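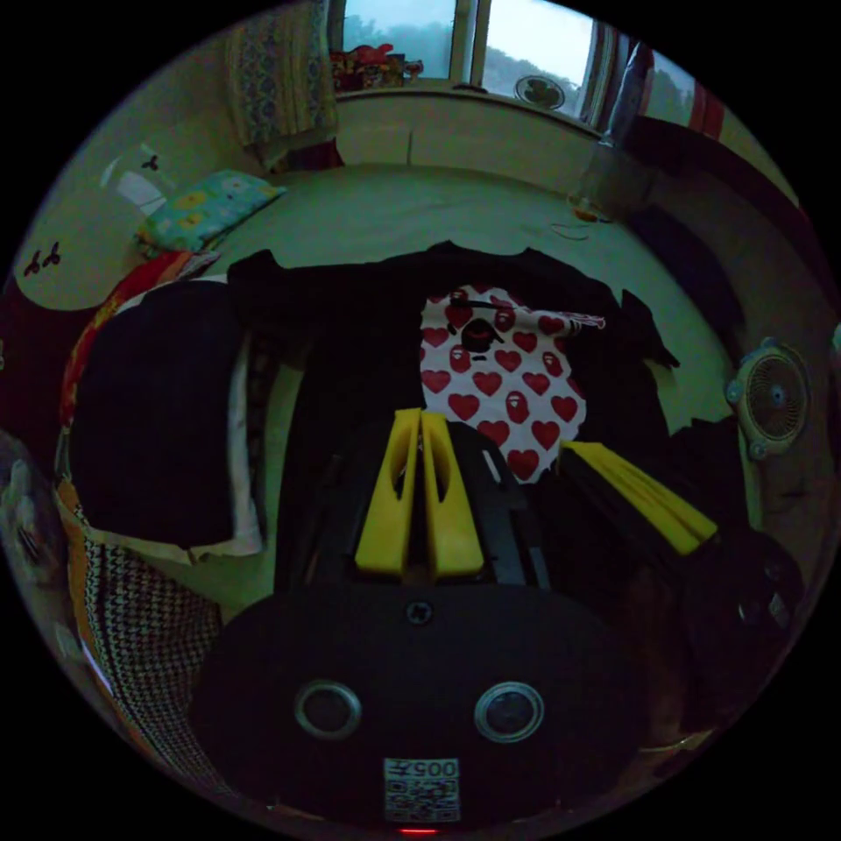
# Emport flat sheet, pale green

Made by Rasano. Product code 497. Price £15 each, pillowcases sold separately.

The Emport is a plain cotton flat sheet for everyday beds: bedrooms in family homes, student rooms, spare rooms and anywhere else the bed ends up as the place where clothes get sorted. The colour is a very pale green, close to white. It goes with patterned blankets and flowered pillows without adding another pattern to the pile, and dark clothes show up clearly against it when you are folding.

There is no elastic. You can tuck it under the mattress all the way round, or leave it loose on one side if the bed is against a wall and hard to reach.

## Details

- **Material:** 100% cotton, plain weave
- **Length:** 263 cm
- **Width:** single or double, choose when ordering
- **Colour:** pale green (also in white and in cream)
- **Hem:** deep at the head end, narrow on the other sides
- **Finish:** pre-washed, no coating

The deep hem goes at the pillow end. A small woven tab at one corner marks the foot of the sheet, so it can be found when making the bed in poor light.

## What it feels like

Crisp for the first few washes, then softer. The weave is close but on the light side, and many customers use a second Emport as a top sheet in summer under a thin blanket. If you prefer something thicker, the Aubert is a brushed cotton sheet in the same colours. It is warmer and takes longer to dry.

Cotton creases. If you take the sheet out of the machine promptly and hang it by the long edge, most of the creases drop out. The rest can be ironed while slightly damp, or left.

## Washing

Wash at 40 degrees with similar colours. It can go up to 60 when needed, though the green will fade sooner. Wash it separately from new black clothing the first couple of times – dark dye comes off on pale cotton and is difficult to shift afterwards. The same goes for leaving damp black clothes lying on the bed.

Tumble dry on low or line dry. Don't use bleach on the green or cream. White can be bleached with an oxygen-based product.

Shrinkage has been allowed for in the pre-wash. Expect a little more in the first hot wash, mostly in the length.

## Which size

The single fits a standard single mattress up to 25 cm deep with enough left to tuck in. On a deeper mattress, or if you use a topper, go up to the double and fold the extra under. The double is not wide enough for a king size mattress.

If the bed is by a window, the side nearest the light may fade a little before the rest. Turning the sheet end for end now and then evens this out, though the deep hem will then be at the foot.

## Goes with

- **Emport pillowcase**, same cotton and colours, envelope closing
- **Grikora blanket**, woven, red and orange or blue and cream
- **Grikora storage bag**, for spare bedding, fits two double sheets and a blanket

The Grikora blankets are washed on a cool cycle, so keep them out of the sheet wash.

## Delivery and returns

Orders are sent out within two working days. Up to three sheets go by ordinary post and larger orders by courier. You can return an unused sheet within 30 days in its paper band. Washed sheets can only be returned if there is a fault in the cloth or the stitching.

Cream singles are out of stock and will be back on 29th September. Pale green and white are available in both widths.

## Changes to this product

Sheets made before June had a narrow hem on all sides and no corner tab. The cloth is the same, and old and new sheets can be used together. The older ones carry code 287 on the care label and are still covered if a seam fails.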